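中古デスクトップパソコンの分解と内部清掃の手順

古いタワー型パソコンを部品取りや再利用に回す前に、中を開けて掃除し、CPUとメモリを外すところまでの手順をまとめます。電源ユニットとマザーボードはケースに付けたまま作業します。全部ばらす場合は別ページの「ケースからの取り外し」を見てください。

所要時間は慣れた人で1台40分ほど、初めてなら半日みておくと焦らずに済みます。

用意するもの

・プラスドライバー(2番)。先端が磁石になっているものが楽です
・静電気防止リストバンド
・エアダスター
・毛の柔らかい刷毛
・無水エタノールと、毛羽の出ない布
・静電気防止袋(CPU用、メモリ用)
・ネジを入れる小皿を3枚
・マスキングテープと油性ペン

掃除機でケース内を直接吸うのはやめてください。静電気の心配があるのと、小さいネジやジャンパーを吸い込むと探すのに苦労します。

1. 電源を切り、ケーブルを全部抜く

シャットダウンしてから電源ケーブルを抜き、モニター、キーボード、LANも外します。抜いた後に電源ボタンを5秒押し続けて、残った電気を逃がします。電源ユニットそのものは絶対に開けないこと。ケーブルを抜いた後でも内部のコンデンサーに電気が残っています。

2. 側板を外す

背面のネジを外すか、レバーやラッチを引いて側板を後ろへずらします。機種によっては上面のラッチだけで開きます。固いときはこじらずに、ネジが残っていないか背面をもう一度確認します。

外したら本体を横に倒し、リストバンドのクリップをケースの塗装されていない金属部分に留めます。

3. 大まかにほこりを取る

風のあるところでやるなら屋外かベランダで。ファンの羽根は指か割り箸で押さえて、回らないようにしてからエアダスターを吹きます。缶は立てたまま、短く何度かに分けて使います。傾けると液が出ます。

こびりついたほこりは刷毛で浮かせてから吹き飛ばします。拡張スロットの溝とファンの裏側にたまりやすいので、そこは二度やります。

4. 配線に印を付ける

コネクタを抜く前に、マスキングテープに行き先を書いて線に巻きます。「CPUファン」「前面パネル」「SATA 1」程度で十分です。スマートフォンで撮っておくのもよいのですが、黒い線が重なったところは写真だとまず判別できないので、テープは省かないでください。

5. ケーブルと拡張カードを外す

コネクタは線を引っ張らず、必ず樹脂の部分を持って抜きます。爪のあるものは爪を押しながら。拡張カードはブラケットの固定を外し、まっすぐ上に引き抜きます。スロットの端にロックがある場合は先に解除します。

6. メモリを外す

スロット端の留め具を外側に開くと、メモリが少し浮きます。両端を持って抜き、端子に触らないようにして袋へ。容量を書いたテープを袋に貼っておくと後で助かります。

7. CPUクーラーを外す

ネジは対角の順に少しずつ緩めます。1本だけ先に抜くと力が偏ります。グリスが固まって離れないときは、無理に真上へ引かず、左右に小さくひねってはがします。Dekkerの作業場では、Hendrik Kramerさんの提案で、外す前に数分だけ電源を入れてグリスを温めています。この方法を使うなら、配線を外す前に済ませ、その後で手順1をやり直してください。

8. CPUを外す

ソケット脇のレバーを押し下げながら外へずらし、ゆっくり起こします。金属の枠を開け、CPUの縁を持って垂直に持ち上げます。斜めにずらすと接点を傷めます。古いグリスは、無水エタノールを付けた布で拭き取ってから袋に入れます。
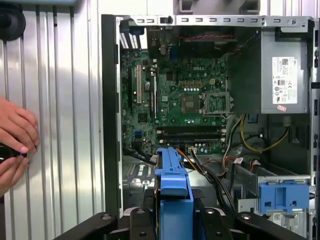 CPUとメモリのない状態。ソケットは枠が開き、レバーが起きている。

9. 取り外し後の確認

ソケットの接点に指や布を触れないでください。接点側にピンがあるタイプは、少し曲がっただけで使えなくなります。斜めから明かりを当てて、並びに乱れがないかを目で見ます。保護カバーがあればかぶせ、枠を閉じてレバーを戻します。

コンデンサーの頭もこのとき見ておきます。ふくらみや茶色い液の跡がある基板は再利用に回しません。

10. 仕上げ

もう一度エアダスターを軽く吹き、ケースの外側を固く絞った布で拭きます。小皿のネジは側板用、カード用、その他に分けたまま小袋に移し、ケースの中にテープで留めます。すぐ組み直さない場合も側板は戻しておきます。

よくある失敗

・ネジが1本足りない:基板の下に入り込んでいることがあります。通電する前に必ず見つけてください。
・側板が閉まらない:下側の爪がはまっていないか、ケーブルが縁からはみ出しています。
・組み直したらファンが回らない:ファンの線を別の端子に挿していないか、手順4のテープと見比べます。

不要になった部品は自治体や販売店の回収区分に従って出してください。ハードディスクは掃除の前に抜いて、データ消去を別に行います。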